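Blog > Closet > Knitwear

What I learned from washing every sweater I own

11/20/25
by Vittoria Caputo

So the first cold snap came, I pulled the big bin off the closet shelf, and every single thing in it smelled like the inside of a suitcase. Seventeen sweaters! I had no idea. I live in a two-bedroom apartment and wear the same gray cardigan from October to April, so where did the rest come from (I know where, my aunt Amra Kelmendi cleans out her drawers every spring and I'm weak).

I decided to do the lot over one long weekend, by hand, in the bathtub. My friend Tobiloba thought this was nuts and told me to take them to the cleaner on Walis Street. I priced it. No thank you.

The washing part is easy and kind of soothing. Cool water, a small squirt of baby shampoo, push everything down, leave it alone for a while, go have coffee. Don't scrub and don't wring. I roll each one in an old towel and kneel on it, which my downstairs neighbor must love. Then it gets laid flat somewhere, and that's where my weekend fell apart, since flat space is the one thing I don't have. I used the bed, the ironing board, the top of the dryer and two window screens from the storage unit.

Dark knits were the worst for lint. You think you're done, you carry it over to the window and there's more. I went through a whole sticky roller and then switched to a damp rubber glove, which works better and costs nothing. 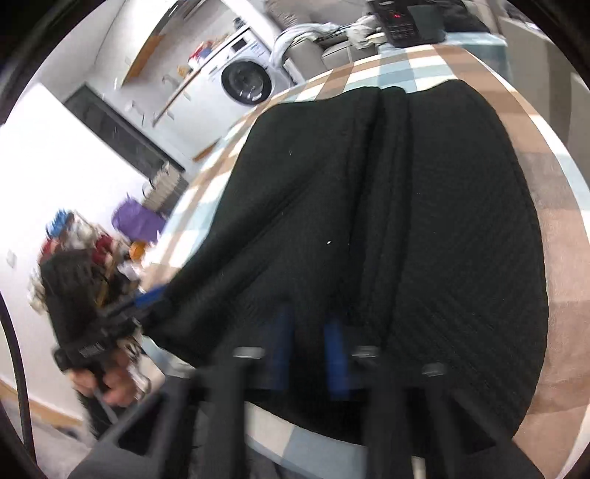 Folding, or why I quit hangers

I used to hang everything. Then my favorite green pullover grew little shoulder horns that never went away, and I read an old housekeeping booklet that was pretty stern on the subject. Now it all gets folded: face down, sleeves straight across the back, sides in, then up from the bottom. Thick ones I only fold in half or they turn into a brick. Fuzzy ones go on top of the stack so they don't get squashed.

Before folding, I check the cuffs and elbows and do up any buttons. I found two moth holes and cried a little over the one in the blue Radonjić vest.
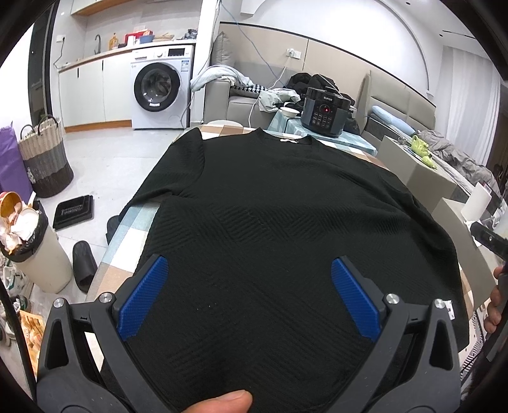 Black sweater with the textured knit, spread out on the checked tablecloth.

As for moths, I'm trying cedar blocks again. Vasilis at work swears by lavender, but it gives me a headache. If you've got something that works, leave me a comment, please! Six of the seventeen are going to the coat drive, and the vest is waiting until I find matching yarn. The gray cardigan is back on the chair already.

Contact | © Vittoria Caputo | Back to top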